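Hudden stamp set - three months in

Quick one as I've got 11 minutes before the school run. Bought the Hudden small stamp set in April after Pirjo Mustonen brought hers to our card evening and I went home with stamp envy. Not a freebie, paid for it myself. Mine is the starter version, one ink pad and a handful of little stamps in a box that's already falling apart at the corners.

What I use it for: gift tags mostly. Envelopes. The backs of cards so people know they're handmade (my mother in law still asked which shop). Did 300 tags for Ekene Igwe's wedding with it, over 2 evenings, so I reckon I've given it a fair go.

The stamps

Small, rectangular, easy enough to hold. Good for tags where a big stamp would swamp everything. Edges come out clean if you press straight down and lift straight up. Any wobble and you get a ghost line down one side, and there's no fixing it, you just bin the tag. I binned plenty in the first hour. Got the knack after that.

Would have liked a mark on the top to show which way up the design goes. I've put a dot of nail varnish on each of mine. Works fine.

The ink pad

Better than I expected. Takes light dabs, doesn't want squashing. If you push the stamp in hard the ink creeps up the sides and then you've got a smudgy border round everything, and on your fingers, and on the fridge door. Tap tap and done. Garba Babalola from our group swears by inking twice, I find once is enough on plain card. Twice on anything rough.

Dries quick on uncoated card. On the shiny stuff forget it, I left a batch overnight and could still smear it with my thumb in the morning. The leaflet says "most papers" which is a bit cheeky.

The pad did all 300 tags without a refill, going a little pale towards the end. I keep it upside down in the drawer now, an old tip, seems to help.

Setting up

Do it at a table with nothing soft on it. I tried on a tablecloth first and every print came out patchy in the middle. Hard flat top, pad open right next to where you're working so you aren't carrying an inked stamp across your clean card. Snacks are fine, grapes especially, they don't leave grease on your fingers like crisps do. Tamunoemi Ezeani got butter on six of my tags and I have not forgoten.
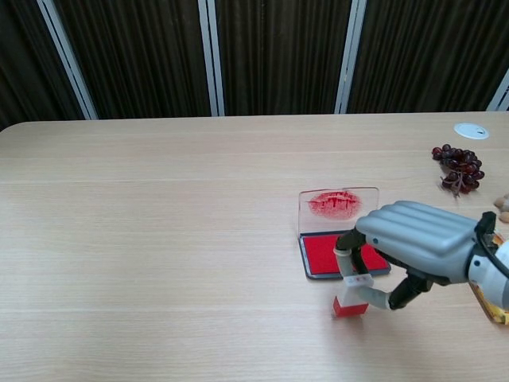 Cleaning

Damp cloth, dab, dry. Baby wipes also OK. Don't run them under the tap, I did that with one and the rubber has started lifting at a corner. My own fault, it does say not to. Ink comes off a wipeable table if you're fast. Off a wooden chopping board it does not come at all.

Compared with the others

I had an Urker set before this. Cheaper, lasted one Christmas. The pad dried to a biscuit and the lid never shut properly. Yakubu Akande has the big Ugwu one with 55 stamps in a tin and it's lovely but most of them are seasonal, so it sits in the cupboard till November. If you only want tags and envelopes the Hudden is plenty.

Gripes

Box is rubbish, as above. Refill ink is sold separately and was out of stock both times I looked. The lid on the pad is stiff, I've broken a nail on it. And the leaflet is printed so tiny I had to take a photo and zoom in.

Would I buy it agian? Yes, but I'd get the spare pad at the same time. Four stars. Will add a bit when I've tried it on fabric, got some plain cotton bags from the craft shop in Hinley to do for the summer fair.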